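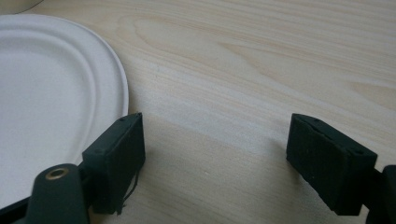 Shared meals should go back to real plates

Home Essays Town Notes Archive Contact

Most places that feed people in groups have stopped washing dishes. Church halls, club rooms, school open houses and summer suppers have all gone over to things that get thrown out. I think this was a mistake, and in most of these places it could be undone in a season.

I live in Ikbridge, where the supper on the last weekend of August seats 79 people when every table is full. When I first went, the food came out on heavy white plates that belonged to the hall. They were chipped and they did not match, and there was a rota for washing them. At some point the rota lapsed and paper came in. The old plates went to the hall in Asden, which had asked for them, and Asden still uses them.

The usual case for paper is that it saves work. It does save work at the sink. It adds work elsewhere, and that work tends to be left out of the comparison. Somebody drives to buy the plates. Somebody stores them, finds that damp has got into the packet, and drives out again. At the end of the night the trash has to be bagged and carried, and a bag full of plates with gravy on them is heavy and leaks. I have done both jobs. An evening at the sink with two other people is the easier one, and the company is better.

The second case is cost, and here I will give some ground. Paper is cheap for one event. A hall that hosts one supper a year and nothing else may be right to buy paper. Ours hosts far more than that. We have the quilting group, the seed swap, the blood drive lunch, and a funeral tea whenever one is needed. Each of them buys its own supplies, and each of them has some left over in a cupboard that the others don't know about.

Then there is the food itself. A paper plate decides what you can cook. Stew goes out, and so does anything with a thin sauce, and anything that needs a knife pressed down on it. What remains is sandwiches, cold chicken and cake. I like all of those, but I have noticed that the people who used to bring hot dishes have mostly stopped, and I don't believe they forgot how to make them.

The same habit has spread to what sits around the plate. Food now arrives under plastic, in tubs and bags, and often it is served that way, with the wrapping pushed back and a spoon stuck in.

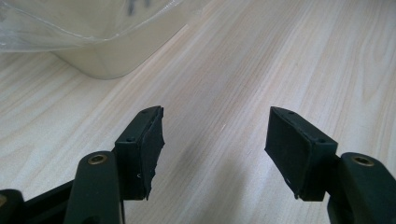 A covered bowl does the same work and can go in the same sink. Some people worry about their good bowl getting lost at a big event. A strip of masking tape on the bottom with a name on it has always fixed that.

The objection I take most seriously is hygiene. A hall kitchen with a small sink and a water heater that runs out after 40 plates can't serve a large crowd safely, and I would not want anyone to try. But a bigger heater is a normal thing for a hall to buy. Ours is a Koskela, put in when the kitchen was redone, and it keeps up without trouble. Where the kitchen really is too small, crates can be borrowed. Flevine, the rental outfit over the river, sends out plates in crates and takes them back dirty. We used them for a wedding and the crates were gone by noon the next day.

I am not asking anyone to feel bad about a picnic. Paper makes sense on a beach or in the back of a truck. My complaint is with rooms that have a sink, a drain and a shelf, and still send everyone out past a full trash can.

What I would like to see at Ikbridge is modest. Buy used plates, all one size so they stack. Put them on the low shelf where the folding signs are kept now. Ask for 4 people to wash at each large meal, and let them eat first. If we get to the end of next summer and it has been a misery, the plates can go to Asden with the others.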